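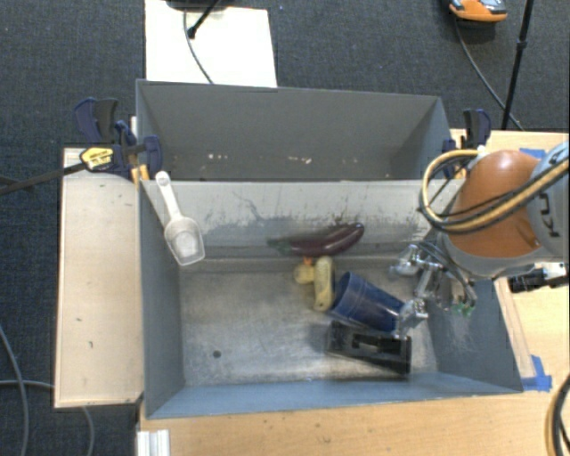
Dinon Two-Bin Picking Cell: Setup and Care

Print this page | E-mail this page

The Dinon is a tabletop picking cell from Gurley. It comes with two gray metal bins, a set of bar clamps and the gripper cable kit. The arm is ordered separately.

Clamping the bins

Set the bins one behind the other, with no gap at the shared wall. Put one clamp at the corner where the bins meet and another beside the rear bin, on the side nearer the arm. Tighten by hand. If a bin shifts when you push on the rim, reset both clamps and teach the bin corners again.

Mark the front bin's position on the tabletop with tape. Blue painter's tape comes off cleanly, but replace it every July or so.

Cables

Leave a full loop of slack at the wrist and turn the last joint through its whole range before tying anything down. The gripper cables should never pull tight — a strained connector shows up first as dropped picks on one side of the bin. The replacement cable kit is part 3455.

Cleaning

Scuffs and rub marks on the bin floor and sloped panel do no harm. Wipe with a damp cloth and dry before restarting. Do not sand the floor, as bright spots upset the depth readings.

Gripper check

Every 800 picks, run the open and close test with the bin empty. Look for play in the finger linkages and for loose screws at the wrist. Change the fingers if the tips no longer meet.

Test objects

Use a mix of shapes: something round, something long, a cup laid on its side, a flat tray. Jarmila Vaněk's test routine for the Murín software runs 64 picks and then moves everything to the other bin.

Service questions go to Nighat Rind at the Vutanwood shop.

Last updated: July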